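Speaker notes: Two grippers, one rack of laundry
Camenham home robotics meetup, August, evening slot

Opening

Hi everyone, thanks for staying past the coffee. I get to talk about laundry for the next while and I could not be happier about it. Quick show of hands first: who has tried to get a robot to pick up a T-shirt? (Wait. Let the groans happen.)

What we wanted to know at Brovside was pretty narrow. We had two sets of fingertips for the same arm, the Preda short tips and our own longer ones from the Trultotthorpe shop, and we wanted to see which ones cope with clothes in a real living room. Same arm, same controller, same camera position. Only the tips change. We logged 196 grasps in all, split evenly, and I have opinions!

Part one: the rack

Hanging clothes sound easy. The fabric is up in the air, you can get at it from the front, there's no table to bump into. But push on a hanging shirt and it swings away from you, and if you close on one layer you get a completely different pull than if you close on two. Dark fabric makes it worse, as the depth camera has so little to work with and the folds all run together.
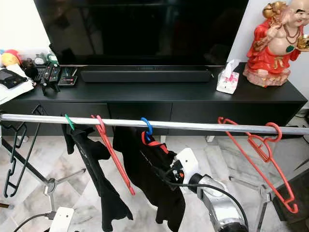 The longer tips did better at this, by a margin I didn't expect. They reach past the first fold before they close, so you get a proper mouthful of cloth. The short tips kept skating off. We dropped the approach speed in 3 steps and that helped them a lot, but each grasp then took nearly 6 seconds, and you really feel that when you're standing there watching.

(If someone asks about force: same current limit for both sets. Go to the backup slide.)

Part two: the bucket

My favorite part! Everything flips. Clothes in a bucket are a jumble, and what you want is one piece, by an edge, without dragging its neighbors along. Short tips are lovely at this. They pinch a bit of fabric near the rim and leave the rest alone. The long ones go in deep and come up with company.

Point out where the wrist cable goes. We rerouted it 5 times and I still want it tighter to the arm.
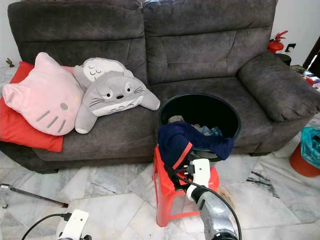 Part three: what I'd pick

For a rack, long tips, slow approach. For a bucket, short tips, and come in from the side where cloth hangs over the rim if there is any. If I could only keep one set I'd keep the short ones and put the work into the approach motion. Someone at Brovside disagrees with me and will probably say so in the Q&A.

Still to try: softer pads on the long tips, and a wrist camera.

Leave the results table up during questions.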